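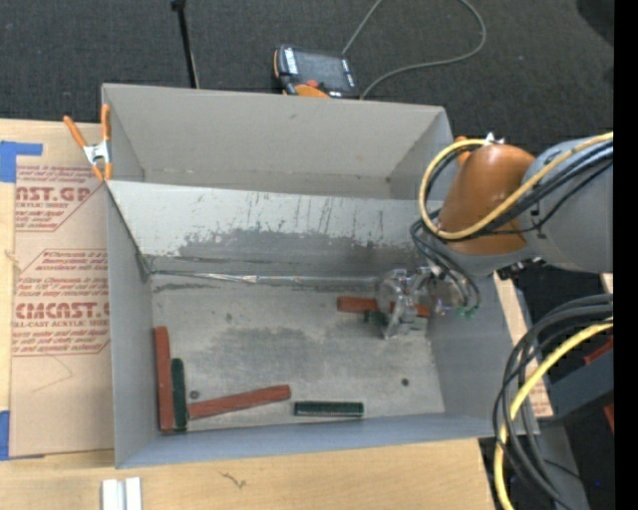
第三讲讨论联合执政，重点是各党在选举之后如何谈判、如何分配部长职位，以及协议为什么有的能撑满一届，有的几个月就破裂。先把两个概念分开：选前联盟是各党在投票前公开结盟，选民知道自己投的是哪一组；选后联盟是结果出来以后才谈成的，选民事先并不知情。议会里的阵营可以想成一只隔成前后两格的灰色箱子，积木都在前面那一格，后面一格空着，中间的隔板是斜的，板面上有不少划痕。执政一方与在野一方的界线也常有磨损，小党在两边之间反复谈判，界线还在，位置却不一定稳。

## 一、基本术语

**最小获胜联盟**：去掉任何一个成员党就失去多数的联盟。
**超额联盟**：包含了对多数而言并非必需的党。
**少数政府**：执政党自身不过半，靠其他党在信任投票中支持或弃权维持。

考试时请写清楚“支持”和“参加”的区别。在信任投票中支持政府的党，不一定有人入阁。往年不少同学在这里丢分。

## 二、案例：哈夫斯卡（Havska）地区议会

议会共 400 席，过半需要 201 席。1975 年选举后进入议会的有 4 个党，没有一个单独过半。

| 政党 | 席位 |
|---|---|
| 农民联合党 | 160 |
| 劳工党 | 140 |
| 改革党 | 60 |
| 地方党 | 40 |

第一轮谈判在农民联合党与劳工党之间进行。两党相加 300 席，数字上很宽裕，但双方都要求由自己的人出任总理，农民联合党提名 Roman Krajewska，劳工党提名 Waltraud Pfister。谈判在六月破裂。

之后农民联合党转向改革党，两党相加 220 席，超过半数。改革党领袖 Kavinda Begum 提出两个条件：一是内政部归改革党，二是修改选区划分法。第一条当天就答应了，第二条写进协议时只用了“尽快审议”四个字，没有期限。

地方党没有入阁，但与政府签了一份单独的文件，同意在预算表决中不投反对票，换取 Stuvosden 到 Vevadton 的公路拨款。劳工党因此成为唯一的主要反对党。

## 三、分析要点

1. 席位多少与谈判力量不成正比。改革党只有 60 席，拿到的内政部却是最重要的部门之一。原因要从替代方案里找：农民联合党若不与它合作，只能找劳工党，或者单独组成少数政府。

2. 地方党加上农民联合党恰好 200 席，差一席过半。请自己推算：如果地方党多得一席，改革党的要价会怎样变化？

3. 协议文字越含糊，签得越快，后来的争执也越多。选区划分法拖到第二年仍未表决，改革党内部分成两派，Prasanna Bhattacharjee 带领的一派主张退出政府。

4. 农民联合党与改革党的组合属于最小获胜联盟。不要因为地方党签了文件就把它写成三党联合政府。

## 四、不同的解释

Siriwardena 的讲法偏重职位：各党首先争取部长席位，政策是其次。Boonmee Wongsuwan 的讲法偏重政策距离，认为立场相近的党更容易结盟，议席算术只是划出可能的范围。

用哈夫斯卡的材料检验，两种讲法都能解释一部分。内政部之争符合前者。第一轮谈判的失败用后者也说得通，两大党在粮价补贴上的立场相差很远，总理人选只是公开的理由。作业里可以选其中一种，也可以并用，但要说明用的是哪一段材料。

## 五、课后作业

- 列出上表中所有可能的最小获胜联盟，写出各自的席位数。
- 用不超过 300 字说明地方党为什么选择不入阁。
- 阅读讲义附录中的联合协议全文，标出没有写明期限的条款。

作业交到系办公室的信箱，下午四点以前。下一讲讲不信任投票，请带上本讲的席位表。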